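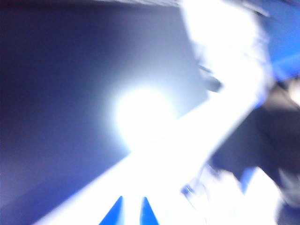

*Seen from the wrist camera. The two blue points at the bottom are the tips of the gripper.*

# How to show a robot what to do

A robot arm has joints, and each joint has a motor. If every motor turns by the right amount at the right moment, the arm does something useful, such as picking up a pencil. The hard part is finding out what the right amounts are.

One way is to write them all down. A person types a list of instructions: turn the shoulder this far, bend the elbow that far, close the gripper. It works well when everything stays in the same place. If the pencil moves by the width of a thumb, the gripper closes on air.

Another way is to show the robot. A person makes the arm do the job, many times, and a computer keeps a record of each go. Each recorded go is called a demonstration.

## Showing by hand

In the first method, a person takes hold of the arm and moves it. The motors are set so that they hold the arm up against its own weight but do not fight the person pushing it. While the arm moves, a sensor in each joint measures its angle.

You can try something similar with a friend. Ask them to let one arm go loose, then lift it by the wrist and guide their hand to a cup. Your friend can feel where their elbow went, even with closed eyes. The joint sensors do the same job for the robot.

Guiding by hand has a drawback. The person's own hands and sleeves often get in the way of the camera, and the robot will not have those hands beside it later, when it works alone.

## Showing by remote control

In the second method, the person does not touch the robot arm at all. They move a controller, and the arm copies it. There are several kinds:

- a game controller with sticks and buttons
- a handle that is tracked as it moves through the air
- a second, smaller arm with the same joints as the first

The third kind is called a leader arm, and the robot arm that copies it is the follower. The person bends the leader's elbow and the follower's elbow bends too. A trigger on the leader opens and closes the follower's gripper.

Controlling a robot from a distance is called teleoperation. "Tele" comes from a Greek word meaning "far off", although the person may be sitting at the next desk.

There is always a short delay between the two arms - usually too short to notice. If it grows longer, the person starts to push too far, sees the mistake, and pulls back too far the other way. The arm then wobbles. A slow, steady hand helps.

## What the robot's camera sees

Many robot arms carry a small camera at the wrist, next to the gripper. It goes wherever the gripper goes. When the wrist turns, the picture turns with it, so a word may be upside down and a desk may slope like a hill. When the arm moves quickly, the picture smears. When the gripper comes close to something large, that one thing can fill nearly the whole view.

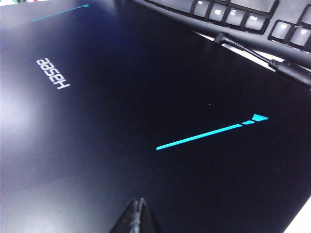
Liudmyla Polishchuk points out that people often forget this when they begin. They look at the table with their own eyes and steer by what they see there, she says, and then the camera records something quite different. Her advice is to practise while watching only the camera's picture on a screen. If you cannot do the job from that picture, the robot has little chance of learning it from the same one.

Look at the laptop lid in the picture before this paragraph. The letters on it spell HASEE, but you may need to tilt your head to read them. The tips of the gripper only just show at the bottom. A person reading the picture knows at once that the lid is part of a computer. A robot has to learn which patches of dark and light belong together, and it has to learn it from every angle the wrist can reach.

Some robots have a second camera that stays still and looks at the whole table. The wrist camera is good for small, close movements. The fixed camera is good for finding where things are.

## What gets written down

During a demonstration, the computer saves several things at once, over and over:

1. the picture from each camera
2. the angle of each joint
3. how far open the gripper is
4. what the person told the arm to do next

All of these carry the same time stamp, like four diaries kept by four people with matching watches. If one watch is slow, the diaries no longer agree, and the robot learns to close its gripper too early or too late.

A short demonstration might hold 180 of these moments. That sounds like plenty, but it is still only one go, with the object in one place.

## How many times?

Suppose we want an arm to put a sponge into a bowl. We will call the job Flakeo, since every task needs a file name. We record 500 demonstrations. In some the sponge is on the left, in some it is on the right, and in some it is lying on its edge. The bowl moves as well.

The computer then searches for a rule that links the pictures to the movements. The rule is far too long to write on paper. It is stored as a very large set of numbers, and the search for those numbers is called training.

After training, we test the arm by itself. If it keeps missing when the sponge is near the back of the table, we record more demonstrations with the sponge near the back. The total might rise to 1,333 before the arm is reliable.

Untidy demonstrations cause trouble too. If the person pauses halfway to scratch their nose, the pause goes into the record. The robot does not know what a nose is. It may learn that stopping halfway is part of the job.

## The rest of the room

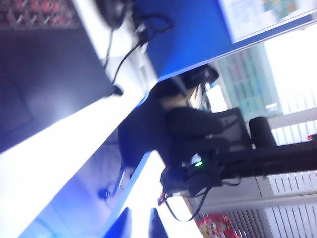

*Wrist camera view of a white desk, cables and a person seated with their back to the gripper.*

The camera does not choose what to record. It saves chairs, blinds, cables and people along with the thing the arm is meant to pick up. During training, the computer has to work out which parts of the picture matter, and sometimes it picks the wrong ones. If the window was bright in every demonstration, the arm may do badly in the evening.

For that reason, people often change the room on purpose between demonstrations. They move a lamp, or put a different cloth on the table.

## Words used on this page

**Demonstration:** one recorded go at a task, done by a person moving the arm.

**Follower:** the arm that copies.

**Gripper:** the part at the end of the arm that holds things, often with two fingers.

**Leader:** the arm that the person moves.

**Teleoperation:** controlling a machine without touching it, from near or far.

**Training:** the computer's search for a rule that fits the demonstrations.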